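Savia Picture Archive, Progress Report to the Flurau Fund
Second reporting period, submitted 15/04/2021

Where the scanning stands

The grant agreement says we will digitize 2000 glass plate negatives from the Hämäläinen studio by the end of the project. As of this report, 1468 plates have been scanned. On paper that puts us well ahead of schedule, and I would ask you not to read too much into it. The plates we have done are the easy ones. They were boxed, they were mostly clean, and most of them are the same standard portrait size. What remains is the material from the harbor loft in Vuvport, which was stored on edge in damp crates and in several cases has stuck together. I do not expect the second part of the work to move at anything like the pace of the first.

There is also the matter of what counts as a scanned plate. The tally includes everything that has been through the scanner once. We rescan when the focus is off or when a crack shows up as a bright line that hides a face, and those repeats are not counted twice. It does include plates where the emulsion has lifted so badly that you can make out a chair leg and a bit of painted backdrop and very little else. Whether those are worth having is a fair question. I think they are, but I would not put them in a brochure.

Dates and names

Our first report repeated the family story that the studio opened in the 1880s. I am no longer comfortable with it. The earliest dated item we have is a ledger page from 1894, and the clothes in the supposedly older portraits do not help much, as people in Vuvport wore their good coats for decades. One group of wedding pictures was given to us as "before 1890." The painted garden behind the couple in three of them has a repaired tear in the lower corner, and the same backdrop turns up without the tear in a plate marked 1901. So those three, at least, are later than we were told. We have changed the catalog to read "after 1901" and told the donor, who was not pleased.

The ledgers were supposed to solve the problem of names. They have solved part of it. We have matched 547 plates to a ledger entry with what I would call real confidence, meaning that the number scratched on the glass agrees with the number in the book and the entry fits what is in the picture. A further batch agrees on number but not on content — an entry for "two sisters" against a plate of a man with a bicycle, for instance. The studio seems to have restarted its numbering at least twice. The earlier plan to match the whole collection by number alone should be dropped, and I would like your agreement to do that.

We were also asked to try the automatic dating software mentioned in your comments on the first report. We ran it on a set of plates whose dates we already knew. It did well on outdoor scenes with vehicles and poorly on studio portraits, which make up most of what we have. It placed a 1912 christening in the 1870s and gave no sign of doubt. I see no reason to pay for a license this year.

Cleaning and storage

The first batch of Vuvport crates was opened in March. The loose plates are being dusted on both sides, with nothing wet touching the emulsion, and put into four-flap paper folders. The stuck ones have been set aside. We have had one quote for separating them and I found it high, with a success rate that was stated very cheerfully and not backed up by anything. A second quote has been asked for. Until it comes I would leave them alone; they have waited a century and another few months will not hurt them if the room stays dry.

The new shelving is in. Two of the bays were delivered with the wrong depth and have been sent back, so part of the collection is still on the old racks. 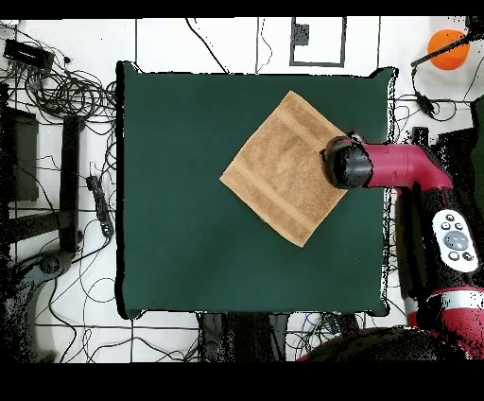 Tan towel on the green-covered table.

Public side

The online catalog now shows 1569 records. The number is higher than the count of scanned plates because it includes ledger pages and a small run of mounted prints. Visits were strong in the week the local paper ran its piece and have been modest ever since. I have seen other archives report that kind of week as if it were a trend, and I would sooner not.

The comment form has been more useful than I expected. Most messages are kind and tell us nothing, but a few have been worth a great deal. One reader recognized the stairs behind a group of dock workers, and the building can be placed because it burned down in 1908. Another sent a detailed account of a street scene that proved, when we checked it against a map, to be of a different town. We now ask for some sort of evidence before a name or place goes into a record, and anything unproved is marked as a suggestion.

The exhibition of large prints is still planned, but I would like to hold it back until the wedding group has been properly sorted out. The draft captions lean heavily on the old dates.

Spending and requests

Spending is under budget on travel and over budget on folders and boxes, which went up in price between the quote and the order. We ask to move the unused travel money to the materials line. No increase in the total is requested at this stage. If the second quote for the stuck plates is anything like the first, I will have to come back to you about it, and I will send both quotes along with the request.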